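Section 4: Setting the height and levelling your Dinu workbench

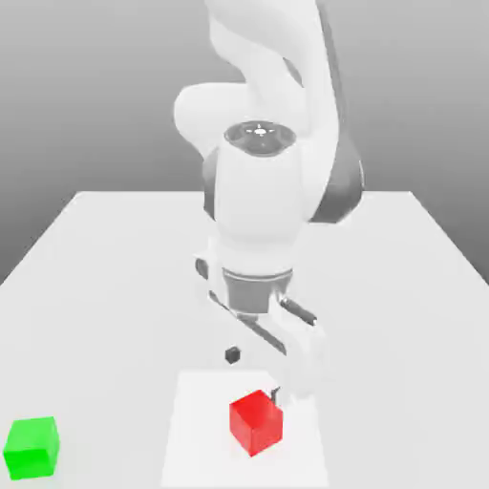
Image: Rustus, Britport. Computer render.

By now you should have the legs bolted on and the top resting upside down on its blanket, and if your back is aching a little we do sympathise. Have a cup of tea before you start this part. It goes much better when you aren't in a hurry, and the whole job rarely takes longer than a quiet half hour.

You will need the 11 mm spanner from the bag marked C, a spirit level (the longer the better) and a helper for step 3. Please don't use a power driver on the feet. The threads are fine ones and they strip very easily.

1. Choose your working height. Stand in the shoes you normally work in, let your arms hang, and measure from the floor to the crease of your wrist. Most people are happy with the top at 93 cm, but if you are tall, or do a lot of close work sitting on a stool, you may well prefer something higher.

2. Slide each inner leg out to the same numbered hole and push the locking pin in until it clicks. Check all four before going any further – it is surprisingly easy to be one hole out at the back.

3. With your helper at the other end, turn the bench over and set it down on its feet. Lift by the rails and not by the edge of the top.

CAUTION: Keep fingers clear of the leg sleeves while turning. A pin that hasn't clicked home can let the leg slide in suddenly.

4. Lay the level along the front rail. Loosen the lock nut on the lower foot and turn the foot anticlockwise, half a turn at a time, until the bubble sits in the middle.

5. Do the same along the back rail, and then from front to back at each end. You will probably find that putting one side right nudges another slightly out, so go round twice.

6. Press down firmly on each corner in turn. If the bench rocks, lower the foot at that corner until it just takes the weight.

7. Tighten all four lock nuts with the spanner, finger-tight plus a quarter turn.

Note: On old floorboards, or a garage floor that slopes to a drain, the feet may run out of travel. Our customers in Starkosness, where it seems every shed is on a hill, use the long feet (part 3000), which fit the same threads.

CAUTION: The bench will carry 200 kg when the load is spread evenly. Don't stand on it, and don't clamp a heavy vice to the overhang past the rail.

Check the level again after a month or so, once everything has settled, and once more if you move the bench to another room. Fitting the drawer and the lower shelf is covered in Section 5.

Sheet revised 20 June 2021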